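**Re: [kirklow-binders] Guard strips in the old parish scrapbooks**

From: Orysia Koval
To: kirklow-binders list

Hafiz Mandagi wrote:

> I have been given two scrapbooks to look at, both from the 1930s I think. The cuttings have been pasted in so thickly that the covers won't shut and the spine of the larger one has split along the front joint. The family want them usable again and don't mind new boards. My question is whether I should add guards at the spine to make up the thickness, or take the whole thing down to single leaves and start again. The larger one has 64 leaves. I have plenty of ordinary coloured sugar paper and a roll of kraft. Also, is it worth trying to lift the cuttings that have gone brown?
>
> Hafiz

Hafiz,

I'd add guards. Taking a book of 64 leaves down to singles is a lot of work and you lose the order of the thing unless you number every leaf in pencil first. I did one that way for Begoñe Moya and it took me most of July.

What I do now is check whether the sections are still sewn. If the sewing holds in most of them, leave those alone and only resew the loose ones, with a folded strip between each leaf or each pair. The strips build the spine up until it matches the fore-edge. Squeeze the fore-edge gently in your hand when you measure, otherwise you will make the spine too fat and the covers will gape the other way.

I wouldn't use the sugar paper next to the cuttings. It fades, and the colour can run if the book gets damp. It is fine for making a dummy, so you can work out how many strips you need before cutting into anything better. Kraft is strong but most of it is acidic. Hsiu-ying Kwok gets an acid-free one from Symonenko, and she may have some left over -- ask her on the list.
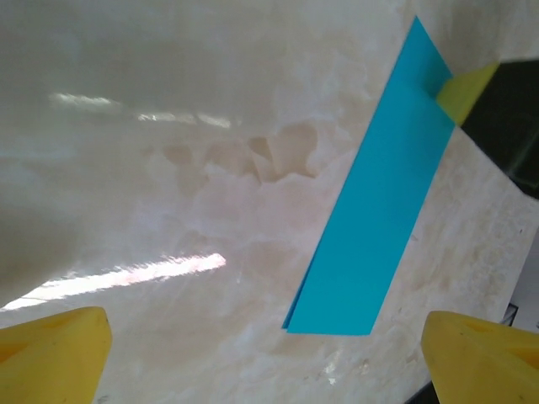
Grain direction matters more than the make of paper. It has to run from head to tail, the same way as the spine. If you are not sure, bend the sheet loosely both ways and see which gives less resistance. I got this wrong on a ledger once and the leaves have never lain flat.

Cut the strips wide enough to fold in half and still catch the thread. Mine are usually 2 cm after folding. Crease them with a bone folder and leave them under a weight overnight before you sew.

On the brown cuttings, no, I would leave them. Newsprint of that age breaks as soon as you get a spatula under it. If the family want to keep the text, photograph the pages first, then slip a sheet of thin tissue between the worst ones. Gangadharan Suvarna knows far more than I do about old paste, and he may disagree with me.

Can you tell us what the boards are covered in? If it is the original cloth I would try to keep it and put it back over the new spine.

Orysia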